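Budget for a second bin picking cell, what are we forgetting?

Tastero
Posted in March
We have one picking cell and have been told to plan for a second. The job is mixed household bits out of a metal bin, one at a time. The arm is sorted, we are taking a used one from Rojanasak. What I'm trying to cost is everything else: gripper, hoses and cables, bin, bench, spares. Last time we underestimated the spares badly. Any figures welcome.

Stosta
Cable dressing. We allowed nothing for it the first time and ended up paying 800 for a proper hose package after the first one chafed through. Ask for it as a separate line on the quote or it disappears.

mrs_pickles
Depends on reach and how far the wrist turns. We've run ties and brackets on ours for three years with no trouble. I would not spend 800 before I'd seen a fault.

Stosta
Fair enough if your wrist moves are small. Ours go nearly all the way round on every pick, and cloth is the worst for it as the gripper has to twist to get hold of a corner.

Endlow
Put down for gripper fingers. We get through 12 sets a year, mostly from scraping the bin floor. Also get a second bin made at the same time as the first. Ours was cheaper as a pair and the shop had the drawing out anyway.

Tastero
Thanks, hadn't thought of the second bin. Is 12 sets on two shifts or one?

Endlow
One shift. Flat things on the bottom do most of the damage.

Tumaini Kirui
I do the purchasing for a similar set-up. Lead times matter as much as price. Our last gripper took about 90 days from order and the arm stood idle for most of that. Order the gripper first, then the bench. And check that the used arm comes with its own pendant, ours was sold without and we had to go back and argue.

mrs_pickles
Agree on the pendant. Don't agree on ordering the gripper first. If you haven't run trials on your own items you may well be buying the wrong one.

Tumaini Kirui
They already have one cell running, so they can do the trials on that.

mrs_pickles
Missed that. Then yes, order it.

Tastero
We can free up the first cell in the afternoons. Will post the cost sheet when it's been through the manager. One from our trials: 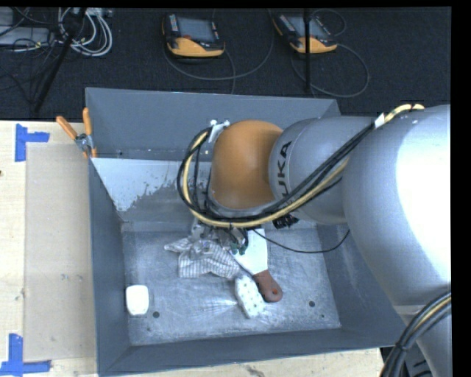 Endlow
Should the spare fingers go in the purchase budget or the running costs?

Tastero
First set in the purchase, the rest in running costs. Our accounts people want anything that wears out kept separate after handover.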